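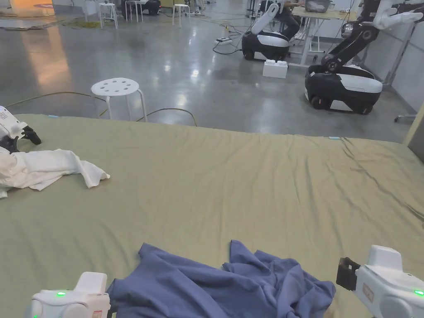

Does the Valtomine grasp policy fold laundry on its own?
Out of the box it picks up and spreads single cloths on a flat surface, and folding needs extra demonstrations that you record yourself.

Valtomine Cloth Handling Kit
Sold by Bumska. Product notes by Carmela Pace, updated 2019-04-11

We stock this kit and we want to sell it, but we have read too many pages in this field that promise a finished housekeeper. So here is what the method does and where we think the claims run thin.

Valtomine learns from demonstrations recorded with hand-held grippers. A person works the cloth with a gripper in each hand, and the recordings are used to train a policy that later drives robot arms. The pitch is that you can collect data without tying up a robot. We accept that part. Recording by hand is quicker than steering an arm from a console, and new operators get the feel of it in a morning.

The headline result is a different matter. The developers report 61 successful spreads out of 100 starts, after training on 700 demonstrations. A success meant the cloth ended with no corner tucked under. Wrinkles were allowed. All of the test cloths were also in the training set, which the summary sheet leaves out and the long report mentions once, in a footnote.

We asked Urkcombe to run it again in February with 8 cloths the policy had never met. They got 55 out of 100. That is a smaller drop than I expected, and I would still like to see it done on a patterned sheet, on a softer mattress, and by people who don't sell or make the thing.

Known weak spots
Thin cloth on top of other thin cloth. The fingers often take both layers.
Shiny floors and strong overhead light. Urkcombe lost several runs before they pulled the blinds.
Heaps with no visible edge. The policy tends to pinch the highest ridge and lift, sometimes again and again.

What you get
Two hand-held grippers, charger, recording software, the trained policy, and one year of updates. Robot arms, bedding and workstation are not included.

Compatibility
Tested with the Inthanon two-arm base only. Other arms may work, but we have not tried them and will not take a return on that ground.

Price on request. Ask for the long report along with the quote, and read the footnotes.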